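Kitchen cell FAQ: grippers and daily care
Maintained by Nhi Trình. Last revised 19 July 2026.

How often do the finger pads get changed?
Every 3000 grasp cycles, or sooner if the pad edge lifts. The counter is on the Status page of Ollasik. Reset it by hand after the change; the software does not detect new pads.

Can I clean the gripper with dish soap?
Use a damp cloth and plain water on the outer segments. Keep liquid off the finger joints. If a joint gets splashed, power down the arm and let it dry for 29 minutes before homing.
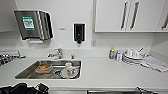 After homing, open and close each gripper 10 times with nothing in it. Both fingers should reach the stop together. If one lags, check the linkage screw before touching the force settings.

What does fault 3049 mean?
The wrist encoder and the finger position disagree. Reseat the wrist connector and home again. If the fault returns, log it and stop using that arm.

Which force setting is right for cups and plates?
Start with the Low profile. Glass dishes use Low with slow close.

Who holds spare pads?
Đạt Hầu. Order part numbers are on the Skukance sheet. Pads from the older Vetano kit do not fit.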